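Stametti 双层瓦楞纸箱使用评测：抗压、受潮与封箱

更新于2021年3月10日

先交代用途。我这边每个月要寄出一批小型仪表配件，单件不重，但形状不规则，内衬多，箱子在货架上要叠放一段时间才出库。原来用的是本地纸箱厂的单瓦楞箱，夏天底层经常塌角，于是换成 Stametti 的双层瓦楞箱，规格选了中号，一次订了300只。订货走的是 Moen 的网店，平板状态到货，自己折。

评测只针对这一个规格。大号和带提手孔的型号没有用过，不作评价。

一、纸板与压痕

面纸为本色牛皮，未覆膜。瓦楞结构是一层粗楞加一层细楞，细楞朝外，印刷面因此比较平。用刀切开断面看，楞形完整，没有压扁的区段，胶线连续。纸板切口处有少量毛边，属于模切刀磨损后的常见情况，对使用没有影响，徒手折箱时建议戴薄手套。

压痕深度偏浅。好处是折线处面纸不易爆裂，坏处是第一次折时回弹大，底部四片摇盖要先反折一次再正折，否则封箱后中缝会鼓起。熟练以后折一只箱子的时间与单瓦楞箱接近。

二、尺寸偏差

内长和内宽与标称一致，内高比标称略小，原因是双层瓦楞在折线处占掉了一部分高度，而网页上的标称是按压痕中心距给的。如果内装物高度卡得很死，下单前要把这部分余量算进去。我为此重裁过一批衬板，浪费了一个下午。

接舌为胶粘，不用钉。抽查时沿接舌慢慢撕，破坏都发生在纸层内部，胶层没有脱开，粘合质量合格。

三、堆码

堆码测试条件很简单：箱内装满配重袋，每只18公斤，在仓库水泥地上垫木托盘，叠五层，放置到四月初出库旺季前的那种密度。为了缩短时间，我在顶层另加了66公斤的压重，持续一周。底层箱四角没有出现压溃，侧板中部有轻微外鼓，卸载后基本恢复。

对照用的旧单瓦楞箱在同样条件下，底层有一个角下沉，侧板出现斜向折痕。这类折痕一旦形成，箱子的承载就不可信了，即使外观还算完整，也不应再次使用。

需要注意码放方式。上下对齐时四角受力，强度最高；交错码放虽然整垛更稳，但上层箱角会落在下层箱盖的中部，抗压明显下降。箱子悬出托盘边缘也是同样的道理，悬出一点点就会损失不少强度。

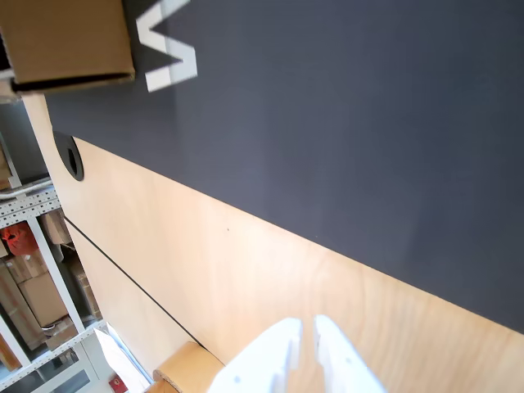

本色箱的箱角与侧面。

四、受潮

纸箱的湿度敏感性比多数人预想的高。我在 Flaketthorpe 的仓库没有除湿设备，雨季墙边的纸板手感发软，挺度下降。把两只空箱放在墙边过夜，次日与放在货架中层的同批箱子比较，用手压侧板，差别可以直接感觉到。

Stametti 的面纸没有防潮涂层，说明页也没有声称有。滴水测试中，水珠停留片刻后开始渗入，擦掉后留下深色印迹，干燥后印迹消失，但表面略微起毛。长途海运或冷链用途，应选带涂层的型号，或者在箱内加袋。

未使用的平板纸箱建议平放，底下垫高，外面保留原来的缠绕膜。竖着靠墙放会让纸板弯曲，折出来的箱子对角线不等。

五、封箱与标签

试过三种封箱方式。普通透明胶带初粘没有问题，但在牛皮面纸上遇冷后边缘容易翘起。湿水牛皮纸胶带粘合最牢，撕开时连面纸一起带下，有防拆作用，缺点是要配湿水器，节奏慢。热熔胶适合流水线，手工操作时溢胶不好控制。

目前日常用的是加宽的透明胶带，工字形封法，底部两道。底部只封一道的话，跌落时中缝先开。做过几次角跌落，从工作台高度落到水泥地，箱角压入，封口未开，内装物无损。

热敏标签在箱面上附着正常。油性笔书写清楚，不洇。水性笔不建议用。

六、价格与供货

单价比原来的单瓦楞箱高出一截，起订量为100只，对小批量用户不算友好。运费按体积计，平板捆扎后体积大约是同数量单瓦楞箱的一倍半，这部分成本比价时容易漏掉。

Detden 也有一款规格接近的双层箱，价格略低。我拿到过几只样品，楞形和胶合看不出差别，但压痕位置有偏差，折好后摇盖对不齐，封箱时要用手推一下。如果是机器封箱，这个偏差可能会导致卡箱。

同行 Marit Hovland 用 Stametti 的时间比我长，她的反馈是不同批次之间纸色会有深浅变化，强度没有察觉到差异。我只用了一个批次，无法验证。

七、结论

优点：楞形完整，接舌粘合可靠，堆码后角部保持良好。
缺点：内高小于标称，压痕偏浅，无防潮处理，起订量偏高。

适合内装物偏重、需要叠放、仓储环境干燥的用户。轻货且当天出库的，继续用单瓦楞箱即可。

评分：四星（满分五星），扣分在内高标注。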